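Section 4: Folding and putting away the brown towels

You've got the Iltness rail up on the wall by now (if it's wobbling, go back to section 3 and give the two end screws another half turn). So on to the nice bit, the towels themselves. I wrote this section after folding far too many of them at my own table, and I've put in the things I kept getting wrong.

Before you start

Clear yourself a flat surface, pale if you've got one, as brown fluff shows up on it and you can wipe it off before the next towel goes down. Wash the towels once on their own at 40 and leave out the fabric softener, which coats the pile and stops it soaking anything up.

1. Find the care label. It's sewn into one of the edges, and that edge is the one I call the top all the way through this guide.

2. Read the symbols before the first wash. A washtub tells you about washing, and a triangle with a cross through it means no bleach -- please do take that one seriously with a colour like this!
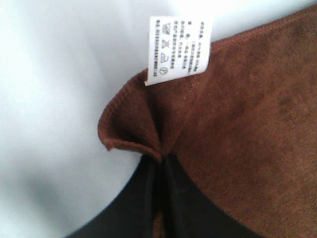

Can I cut the label off?

Leave it on until you've done a few washes and know how the towel behaves. After that, snip it close to the seam with small scissors, and never pull it, or you'll have the hem stitching out with it.

3. Hold the towel by the top edge and give it two good shakes. I do this over the bath.

4. Lay it down with the top edge furthest from you and smooth it from the middle outwards with the flat of your hand. You'll see the pile go lighter and darker as you stroke it, so don't go hunting for stains that aren't there (I have).

5. If the towel has come out of the wash in a rope, don't tug at both ends. Pick it up near the middle, let the ends drop, and work the twist out a little at a time.
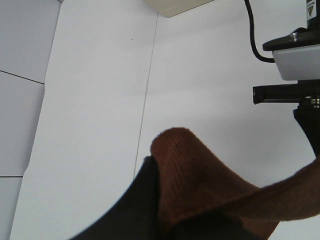

Fig. 7. Towel folded over where it's held, with the rest still twisted.

Note: the Arnetum shelf is 30 cm deep, so a towel folded in half and then in thirds sits on it with a bit to spare. If you have the older Aksoy shelf you'll need to fold in quarters, and it'll look fatter than you'd like.

6. Bring the bottom edge up to meet the top edge. Run a finger along the hem to check the two are level -- it's the hem you want to line up, as the pile will fool you every time.

7. Tuck any stray corner back in. A corner left sticking out at this stage makes a lump that you'll still be pushing about three folds later.

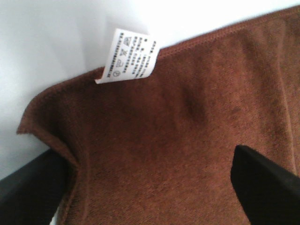 Brusavholm, January 9, 2023

Change to this section: the earlier version told you to fold with the label on the outside. I've gone off that. Fold it to the inside and the pile of towels looks much tidier, and you can still find the label with your thumb when you want it. Everything from step 8 onwards has been rewritten to match, so if you printed your copy before this date, print page 52 again and bin the old one.

8. Fold the label in, then fold in thirds across the width. Press down gently with your palms. You're after flat, and squashing it hard only creases the hem.

9. Stack them with the rounded fold facing the room. Four to a shelf is plenty.

Caution: don't put a damp towel in the stack. One will make the ones above and below it smell, and then you've got the whole lot to wash again. If you're in any doubt, hang it up for the night.

10. For hanging, pick the towel up by one end and let the rest dangle for a moment before you put it over the rail.

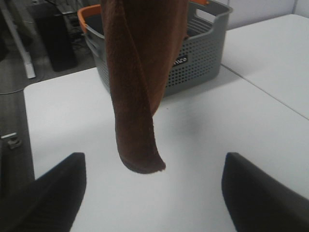

A towel hung this way will often turn round on itself a little, and you can let it, then open it out with your free hand once the top is over the rail. Spread it as wide as it'll go. Mine dries overnight from May onwards with the window open, and takes a good deal longer in winter.

11. If you'd sooner roll than fold, do steps 3 to 6, then roll from the folded side towards the hem. Rolled towels go nicely in a basket and you can pull one out without upsetting the rest.

Replacement rail ends are part 133 in the list at the back. Section 5 covers the hooks.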